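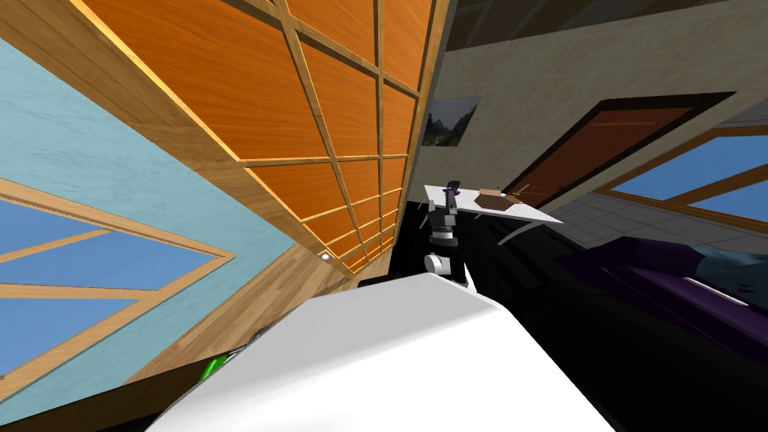
Grasp check passed empty grippers in the Sudance room

The overnight batch run in the Sudance room in March reported 298 completed pick tasks out of 300. That figure went into the last issue and should be struck. A replay of the logs found 122 episodes in which the grasp check had passed with nothing in the gripper, and 11 of those also contained a contact between the arm and the table that ought to have stopped the episode and did not.

The whole batch was simulated. No hardware was involved and nothing was damaged. The same grasp check is used on the bench cell at Skokton, however, and for that reason the fault has been logged as a safety matter and given a longer write-up than a bad success rate would normally get.

What happened

The task is a short one. The arm approaches the table, closes on the target item, lifts it and holds. A controller called Wibisono runs the sequence and asks a separate checker, at the end of the close phase, whether the item is held. If the answer is yes, Wibisono lifts and moves on. If it is no, the arm backs off and tries again, up to three times.

The checker should compare the measured gap between the fingers with the gap expected for the item. After the January merge it was reading the commanded gap. The command always matches the expected value by the time the close phase ends, so the check passed every time it was called. The two episodes marked as failed in the batch never reached the close phase at all. They timed out during the approach.

The measured gap was still being written to the log throughout. It was correct. It was simply no longer connected to anything that made a decision.

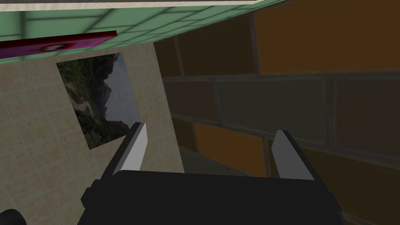 Wrist view from the Sudance room. The fingers are apart and nothing is held.

Hamidreza Naseri found the fault while looking into something else, a complaint that the wrist views were slow to load in the replay tool. He had a handful of episodes open to time them and noticed that several marked "held" had no item between the fingers. He then wrote a short script to compare the measured gap with the grasp flag for the full batch. The count of 122 comes from that script, and each of those episodes was afterwards checked by eye against the wrist view.

The table contacts

The 11 contact episodes have a second cause. Wibisono suspends the contact limit on the arm while an item is reported as held, so that a lifted item brushing the table does not end the run. The limit comes back on release. With the checker stuck at "held", the limit stayed off during the lift and return, and also during the next approach, since the release step was being skipped when the gap did not change.

In all 11 episodes the contact was between the gripper and the near edge of the table top. The highest recorded force was well over the value that would trip the bench cell. In each case the arm carried on to the end of its planned path and the episode was marked complete.

The bench cell at Skokton has a separate hardware stop that does not depend on Wibisono, and it would have acted. We do not regard that as a reason to leave the software limit in this state. The cell was taken out of automatic mode on the morning the fault was confirmed and has been run by hand since then.

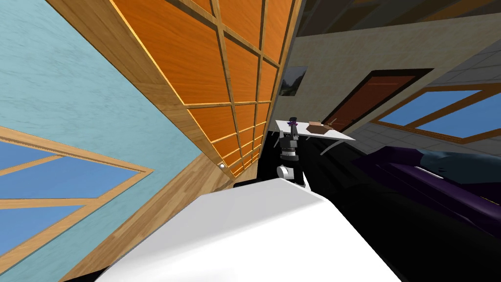 Arm and gripper at the near edge of the table, with the box on the table top.

What has changed

The checker now reads the measured gap. It also returns a third answer, "unknown", if the measured value is missing or older than the last control step. Wibisono treats "unknown" as not held.

The contact limit is no longer switched off while an item is held. It is raised to a fixed higher value, set per item in the task file, and drops back at the end of the lift whether or not a release has been seen.

A test has been added that runs the full sequence with no item on the table. It must report a failure. The old checker fails this test on the first attempt, and such a test would have caught the fault in January.

Kurkon, who supply the gripper model, were asked whether the measured gap can lag behind the true position under load. Their reply is that it can, by one control step. The tolerance has been widened slightly to allow for it.

Still open

The batch has not been rerun. The success rate for the Sudance room should be treated as not known until it has been, and the earlier figure should not be quoted in reports or slides.

Two older batches from February used the same checker. Their logs are complete and the comparison script is being run on them now. Anyone who trained on episodes from either batch should hold off using the results.

The cell stays in manual until the new contact limit has been tried on the bench with a dummy item. Copies of the script and the list of affected episodes are in the shared fault folder, under Wibisono.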